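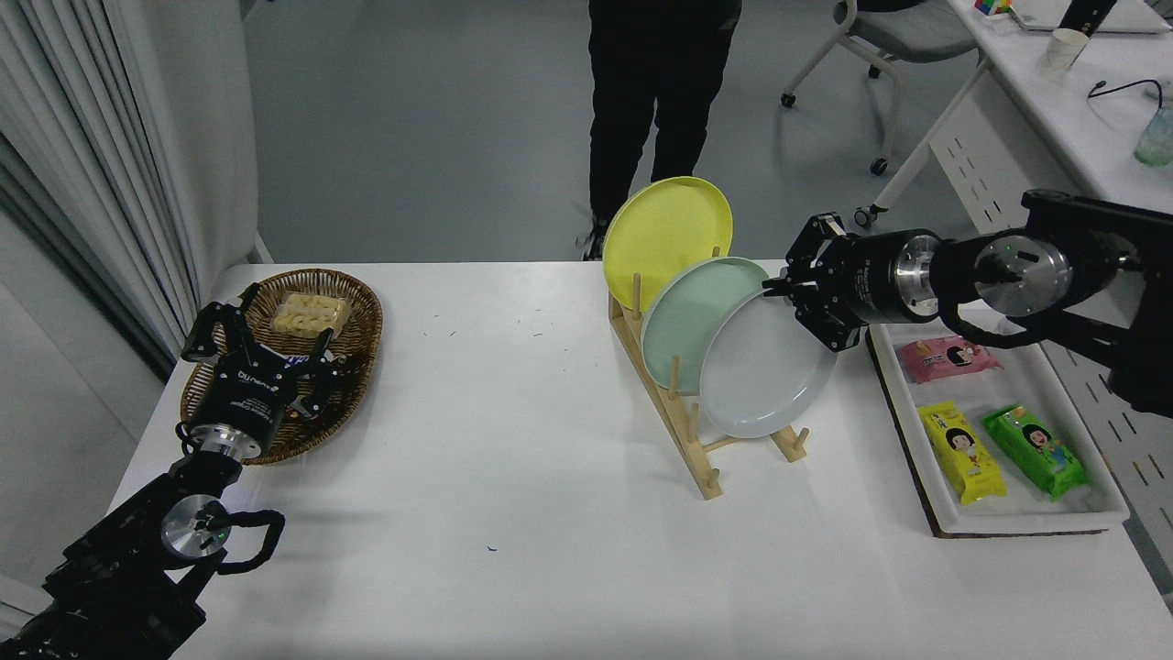 ## Notizen Vortrag Brennereitag, August 2020

- Erst mal Hallo sagen, Wasser hinstellen, langsam reden! Ich werde am Anfang immer zu schnell.
- Einstieg: Hekeo baut in Duria eine neue Brennerei für Gin und Kornbrand. 34 feste Stellen, dazu 200 auf der Baustelle. Kurz wirken lassen.
- Dann die Frage, die mir alle stellen: Wer soll das trinken? Antwort: vor allem Kunden in Übersee, der Export zieht seit Jahren an. Daheim läuft es eher zäh - das darf ich ruhig so sagen.
- Ultan McGrath grüßen, falls er schon da ist (sitzt meist hinten). Von ihm habe ich die Sache mit den Fässern: 2931 Stück liegen im Lager Marras, und die ersten gehen frühestens in acht Jahren raus. So lange ist das Geld halt gebunden.
- Folie Prultivow: unsere Zweitmarke, jung, günstig, kleine Flasche. Nicht verzetteln, der Etikettenstreit gehört in die Pause.
- Wenn jemand nach Zöllen fragt: Ich weiß es auch nicht, im November sehen wir weiter.
- Schluss: Bewerbungen bitte direkt ans Werk, Zettel liegen am Ausgang.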